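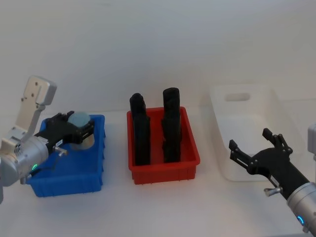 Blue and red bins on a white tabletop at our Gurkville sorting room.

About Saber

Saber is a parts sorting and small-order packing company in Gurkville. We take in mixed stock from manufacturers, repair shops and schools, sort it into bins, check it against a list and send it back out in the form the customer asked for. Most of what we handle fits in one hand.

We started with one table and a single customer, a pump repair shop that had 4,000 loose fittings in unmarked boxes and wanted them on shelves. The job ran through October and into the winter. Other shops in town heard about it, and we have been sorting ever since. We now look after stock for 149 customers, most of them within a day's drive.

How we work

Every order begins at a white table with plastic bins on it. We use colored bins for sorting because a color is quicker to read than a label. Each job sheet says which item goes in which color, and the sheet stays with the job until it ships. Colors do not carry a fixed meaning from one job to the next, so please don't rely on the color if you visit and see your own stock on a table.

Tall items are stood upright. Short items go in last. Parts that could scratch each other are packed separately, and we will ask you about finish before we quote.

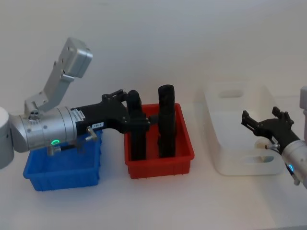

Photo: Saber / Gurkville

We keep the tables clear of anything that isn't part of the job. One order is finished and its bins are moved off before the next one comes out.

Where we are

Our main sorting room is in Gurkville. A second location in Irninach handles storage and has 122 shelf bays, of which 101 are rented by the year. Customers can drop off at either location, but sorting is done only in Gurkville.

Stock lists are kept in Gistent, our own record system. Customers with a yearly agreement get a login and can see what has been counted, what is waiting and what has shipped.

What we don't take

Food, liquids, batteries, and anything too heavy for one person to lift.

For a quote, send us a list of the items and the number of each. If you don't have a list, send a sample box and we will make one.

Page last updated 16 January 2026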